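Informe de avance para Umarov
Proyecto Gillies, línea de fruta pequeña
18 de junio de 2018

En mayo prometimos dos cosas: un protocolo de clasificación de mandarinas y una cifra fiable de mermas. El protocolo existe. La cifra, a mi juicio, todavía no, y prefiero decirlo en este informe que en el de cierre.

El trabajo de mesa sigue siendo sencillo. Las piezas se separan una a una sobre una toalla, se mira la piel y se embolsan. La toalla se propuso para evitar golpes contra la mesa. Puede ser. En las pruebas de Skudik la diferencia con el mantel solo fue de 4 piezas marcadas en un lote de 700, y con eso yo no compraría ni una toalla más. Tampoco me convence el criterio de "piel brillante" como señal de frescura: una mandarina encerada brilla igual.

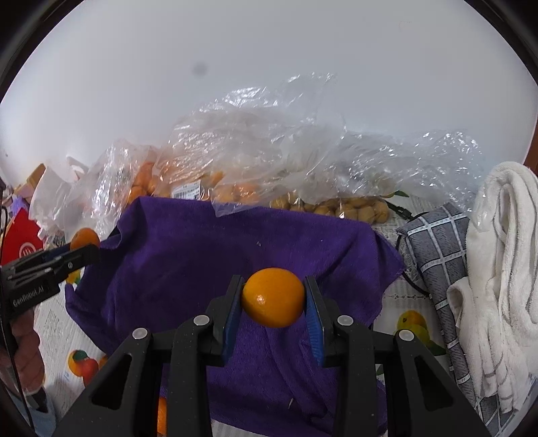

Lewis Drummond no está de acuerdo y pide que conste: según él, la toalla no se puso por las marcas, sino para que la fruta no ruede, y medirla por las mermas es medir otra cosa. Añade que desde que se usa se caen menos piezas al suelo. Nadie ha anotado las caídas, así que lo recojo como opinión.

Sobre el gasto: llevamos consumido casi el 50 % de la partida de materiales, sobre todo en fruta y bolsas. El proveedor, Drekus, entrega calibres muy desiguales y eso complica cualquier comparación entre lotes. Sarahí Chávez ha pedido un calibre único – veremos si llega.

Para el próximo periodo propongo repetir la prueba con y sin toalla, esta vez apuntando también las caídas, y dejar fuera del protocolo el brillo de la piel hasta tener algo mejor. No solicito fondos adicionales. Si la repetición sale igual de floja, pediré que se retire la toalla del presupuesto.

Niall Purves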